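Home | Manuals | Parts | Support
Print this page | E-mail this page

Kushnir K-229 Gripper — Section 4: Setting the Grip on Soft Items

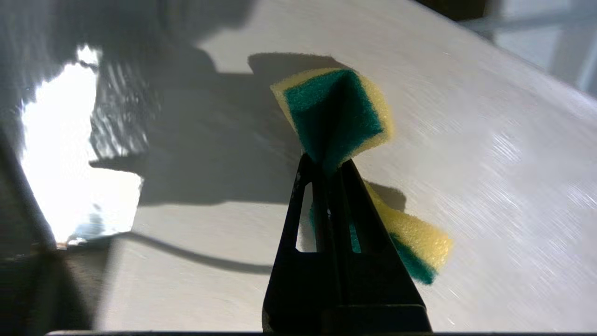
The sales sheet says the gripper "adapts to any household object." We would not plan on it. Soft items fool the force reading, and the factory setting is too strong for most of them. Set it yourself before you leave the arm to work alone.

1. Press Stop and wait for the arm to settle.
2. Open Grip > Manual. Skip Auto Soft. Dwight Dhillon ran it at our Fostham shop through most of May and saw no gain over Manual.
3. Enter 147 as the starting force.
4. Place the item flat and run one slow pick.
5. If it slips, raise the force by five and try again. If it folds more than you can accept, lower it by five.
6. Save under a new name.

NOTE: The screen shows "Grip OK" whenever the fingers meet resistance. It says nothing about whether the item is held well. Look at the item.

NOTE: Saved settings are lost on firmware older than 1474. Write them down.

CAUTION: Keep hands clear of the fingertips during step 4 — the Pause button does not release the grip.

Wear on the fingertips is covered in Section 5.

Contact: Plelia Support, Kalumcombe | Copyright Plelia | Back to top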